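Flemora council votes to keep the hard rubbish, and the arguing

Dec 5, 2024

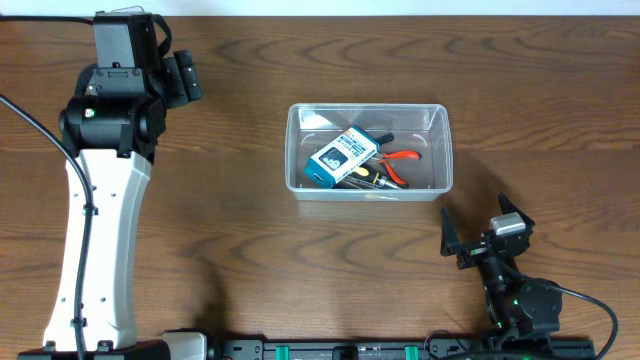
Flemora residents will keep their twice-yearly hard rubbish collection after council dropped a plan to replace it with a booking system run by Dravix, the contractor that already empties the bins on most days it says it will.

The plan drew 430 written submissions, of which 11 were in favour. Council described the response as mixed.

Under the Dravix model, households would have booked a pick-up online and waited up to 21 days. The current system lets them put a couch on the nature strip and watch the neighbours carry it off by teatime.

Ruchti Street, long regarded as the best pickings in town, supplied a good share of the objections. One writer credited it with an entire lounge room – curtains included.

The next collection stays set down for September. Fridges must have their doors removed, and mattresses are limited to two per household, a rule brought in after an incident on Fadano Road that council still declines to discuss.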